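Home News Products Stores Press Contact

Roltia Opens Clothing Reuse Counter in Narkerham

September | Press office, Roltia

Shares: 18 Comments: 2

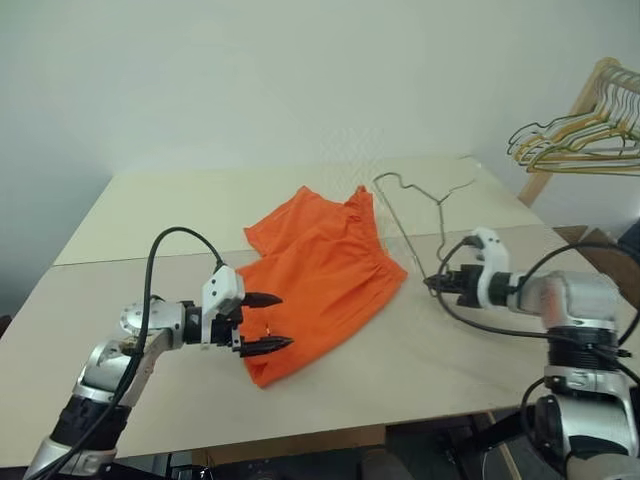

NARKERHAM – Roltia will open a clothing reuse counter at its Narkerham store this September, taking in outgrown and unwanted clothes and putting them back on the rail for resale. The counter will accept everyday items for adults and children, including T-shirts, skirts, pants, light jackets and sportswear. Each piece is laid out on a table, checked on both sides, and then either hung or folded. Summer clothes such as bright orange shorts with an elastic waistband are spread flat first, so that the waistband, legs and hems can be looked over before the item goes near a wire hanger.

The counter is at the back of the store, next to the fitting rooms, and has its own entrance from the parking lot. Customers can bring up to 18 items per visit. Clothes should be washed and dry, with pockets emptied. Items do not need to have been bought from Roltia.

Staff will look at each item while the customer waits. Clothes that are accepted earn store credit, which is loaded onto a card and can be used on anything in the store, new or used. Clothes that are not accepted can be taken home or left in the textile recycling bin by the door. Roltia will not offer cash.

The Narkerham store ran a smaller trial over the spring and early summer, during which customers brought in 3503 items. Of these, 65 percent were put out for sale. The most common problems among the rest were worn-out elastic, broken zippers and stains that had set. Children's shorts and school pants sold fastest, and adult knitwear took the longest.

The trial led to several changes. Shorts and skirts with elastic waists were at first all clipped to hangers, and many slid off or came back from the rail with marks at the waist. Most of them will now be folded and shelved by size. Wire hangers will be kept for shirts, blouses and light dresses. Heavy coats will go on wide hangers supplied by Dumano, which is also providing the shelving and the rails for the new counter.

Sorting will follow a printed guide written by Roltia's store team with the textile care firm Ishida. It covers how to check seams and cuffs, how to test a zipper, and how to smooth creases by hand before an item is folded. Ishida will also handle small repairs, such as loose hems and missing buttons, at its own workshop. Repaired items are due back at the store within 2 weeks and will carry a green tag showing what was done.

Prices will be set by type of garment and condition, and each tag will show the month the item was put out. Anything still unsold after two months will be marked down by half. After that it will be sent for textile recycling.

The following cannot be accepted: underwear, swimwear, socks, bedding, work uniforms with a company name on them, and anything with a damp or smoky smell. Shoes and bags are not part of the service for now. Roltia plans to look at adding them next year.

The counter will be open during normal store hours, with the last drop-off one hour before closing. No appointment is needed for up to 18 items. Customers with more than that, for example after clearing out a closet, can ask at the counter for a morning slot before 11 a.m.

Copies of the sorting guide will be available free at the counter and at the main checkout.

About Roltia
Roltia sells everyday clothing and household textiles.

Press contact: Roltia press office, Narkerham store

Share this release Print Back to Press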